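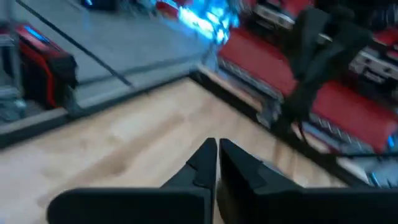

ブレたフレームを捨てると賢くなる、という話をまだ信じていない

印刷する | メールで送る

最終更新:2020-05-24

Kaltelariの手順書を読んでからずっと引っかかっていたことがあって、結局自分で回してみた。結論を先に書くと、まだ信じていない。かといって、否定できたとも思っていない。歯切れの悪い記事になるので、すっきりした数字が見たい人は手順書のほうを読んでください。グラフはあちらのほうがずっときれいです。

Kaltelariの主張はだいたいこうだ。手首カメラの映像で模倣学習をするとき、モーションブラーの強いデモを学習前に自動で取り除いておくと、同じ学習量でも把持の成功率が上がる。ブレの強さは画像ごとにスコアを出し、デモ単位で平均して、閾値を超えたものをまるごと捨てる。スコアの計算にはSchoutenという小さなスクリプトが付いてくる。やっているのは要するに高周波成分の量を測ることで、難しいところは何もない。

もっともらしい話ではある。手首カメラの映像は動いている最中ならだいたい流れる。冒頭の一枚でも、奥の青い光はにじんで尾を引いているし、赤と銀の機材は輪郭が溶けている。木目もぼんやりしている。こんなものを食わせて大丈夫か、と思う気持ちはよくわかる。

ただ、よく見ると指先はちゃんと読めるのだ。左右の先端がほとんど触れそうなところまで寄っていて、細い隙間も、先端近くの小さな段も見える。指はカメラと一緒に動くから流れにくい。流れるのは背景のほうで、人間が「汚い」と感じる部分と、方策が使っている部分が同じだという保証はどこにもない。ここが最初の疑問だった。

スコアは何を測っているのか

そこでまずSchoutenのスコアだけを手元のデータに当てて、上位と下位のデモを並べて再生してみた。データはSturnuraに貯めてあった773本。木の天板の上で小物をつまんで移す、というだけの地味な課題で、操作した人も日もばらばらだ。

閾値は手順書の推奨値のまま使った。捨てられたのは193本、残りは580本。四本に一本が消える計算になる。

消えたデモを見ていくと、たしかにブレている。ブレてはいるのだが、それ以上に目につくのは、速いことだった。慣れた人が迷わずに腕を振って、さっとつまんで、さっと戻している。反対にスコアの良いデモには、途中で止まって考えているものがかなり混じっていた。止まっていれば当然、画像はくっきりする。つまりこのスコアは画質を測っているつもりで、操作の速さを測っている可能性が高い。

もうひとつ、背景の問題がある。平らな灰色の面ばかりが映っている区間は、止まっていても高周波成分が少ない。のっぺりした面を見ているだけで「ブレている」と判定される。逆に放熱フィンのような細かい筋が視野に入ると、多少流れていてもスコアは良くなる。試しに画像の上半分を隠して計算し直したら、捨てるデモの顔ぶれがけっこう入れ替わった。カメラがどちらを向いているかで合否が変わる指標を、画質と呼ぶのは気が進まない。

この点について手順書には一行もない。付録まで読んだがなかった。見落としていたら教えてほしい。

比較の相手がおかしい

次に気になったのは対照の取り方だ。Kaltelariの報告は「全部使った場合」と「ブレを捨てた場合」の二本立てになっている。これだと、効いたのがブレを捨てたことなのか、単に本数を減らしたことなのかが区別できない。学習ステップ数を固定してデータを減らせば、一本あたりを見る回数は増える。それだけで少し良くなることは普通にある。

なので三つ目を足した。773本から無作為に193本を捨てた条件である。これで残る本数は揃う。学習の設定はすべて同じにして、2000ステップごとに重みを保存し、評価には最後の重みだけを使うと先に決めた。先に決めておかないと、自分は絶対に良いところをつまむ。これまで何度もやったので知っている。

評価は各条件20回。物の初期位置は紙に書いた配置表のとおりに置き、条件の順番は混ぜた。本当は置く人間が条件を知らないほうがいいのだが、一人でやっているのでそこは諦めた。

結果

全部使った場合:20回中13回成功
ブレを捨てた場合:20回中16回成功
無作為に捨てた場合:20回中15回成功

最初の二行だけを見れば、手順書どおりの結果が出ている。65%が80%になった、と書けば立派なものだ。棒グラフにして縦軸を途中から始めれば、もっと立派になる。

三行目を入れると話が変わる。ブレを見て選んだ場合と、くじ引きで選んだ場合の差は一回。一回というのは、つまんだ物が指先で滑ったかどうかで動く差で、実際に判定に迷った試行がブレ除去の条件にひとつあった。持ち上がってから落ちて、たまたま目標の枠の中に転がった。配置表の欄外に決めておいた規則に従えば成功なので成功にしたが、厳しい人なら失敗にするだろう。その場合は15対15になる。

ではブレ除去に意味がないと言えるかというと、これも言えない。20回では三回の差すら偶然と見分けがつかないのだから、一回の差がないことも示せない。乱数の種もひとつしか試していない。人の報告の試行数が少ないと文句を言いながら自分も20回で止めているのは、腕が足りないのと体力が足りないのと、両方です。

動画を見て気になったこと

数字より、失敗の中身のほうに発見があった。

ブレを捨てた方策は、動きが明らかに遅い。近づく途中で小刻みに止まり、指を閉じる前にも一呼吸置く。速いデモを捨てたのだから遅くなるのは当たり前で、成功率が上がったとしたら、それはこの遅さのおかげかもしれない。もしそうなら、同じ効果は実行時の速度を落とすだけで得られるはずだ。学習データをいじるまでもない。

全部使った方策の失敗には偏りがあった。黒い縁が角を作っているあたりに物を置くと、手前で指を閉じてしまうことが多い。ここはデモそのものが少ない場所で、ブレとはたぶん関係がない。足りないデータを集めれば直る種類の失敗に見える。捨てる技術より先に、そっちをやるべきだったのかもしれない。

あと、どの条件でも天板の木目の濃いあたりで一瞬ためらう癖が出た。原因はわからない。わからないまま書いておく。

手順書の書き方について

Werkgateに再現報告がいくつか上がっていて、どれも「効いた」と書いてある。ただし読んだ範囲では、無作為に捨てる条件を入れたものはひとつもなかった。全部が同じ二条件の比較をなぞっている。同じ穴のあいた実験が何回繰り返されても、穴はふさがらない。効かなかった人はそもそも投稿しないだろう、という事情もある。

意地悪を言いたいわけではなくて、Schoutenのスクリプト自体は便利だと思っている。露出が飛んだデモや、カメラが途中で黙ってしまったデモを見つけるのにはよく働いた。今回も明らかに壊れたものを何本か拾えた。掃除の道具としてなら薦められる。成功率を上げる手法として薦めるなら、もう少し証拠がほしい。

最低限見たいのは、無作為に同じ本数を捨てた条件と、デモの速さを揃えた条件。それから指の部分を隠して背景だけでスコアを出した場合と、その逆。閾値をどうやって決めたかも書いてほしい。推奨値がひとつ置いてあるだけで、ほかの値でどうなったのかがどこにもない。

次にやること

六月に腕がもう少し長く使える予定なので、速度を揃えた条件をやる。速いデモを時間方向に引き伸ばすだけなら映像はブレたままで動きだけ遅くなるから、速さとブレを切り離せるはずだ。これで成功率が上がれば、ブレは無罪に近い。上がらなければ、自分の疑いのほうを少し引っ込める。

評価の回数も増やしたい。種も三つは回したい。配置表は作り直すつもりで、今のは角の近くが二か所しかなく、いちばん失敗する場所をいちばん試していない表になっている。

それまで自分のところでは773本から壊れたものだけを手で外して、残りはブレたまま使うことにする。

印刷する | メールで送る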